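Washing a Wool Sweater by Hand

These steps apply to plain-knit wool and wool-blend sweaters, including the Trimlow and Coman styles. Do not use them for felted or lined pieces. Check the care label first. If it says dry clean only, stop there.

1. Turn the sweater inside out and close any buttons.
2. Fill a basin with cool water and stir in 15 ml of wool wash. Regular laundry detergent is too harsh for the fiber.
3. Push the sweater under and press it gently for a minute. Do not rub, twist or scrub.
4. Leave it to soak for 15 minutes.
5. Drain, then refill with clean water at the same temperature. Repeat until no suds remain.

A sudden change in temperature can shrink wool – keep the wash and rinse water matched.

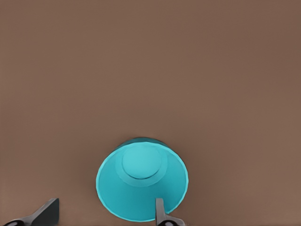 Turquoise cup on a brown surface, viewed from almost directly above.

To remove water, roll the sweater in a dry towel and press along the roll. Unroll it onto a second towel and shape it to its original measurements. Dry flat, away from radiators and direct sun. Heavier knits such as the Skirach cardigan, with 400 g of yarn, need a fresh towel halfway through drying.

Fold for storage. Hangers stretch the shoulders – even padded ones.

Care notes by Britta Gerlach, Iten Knitwear. Revised December.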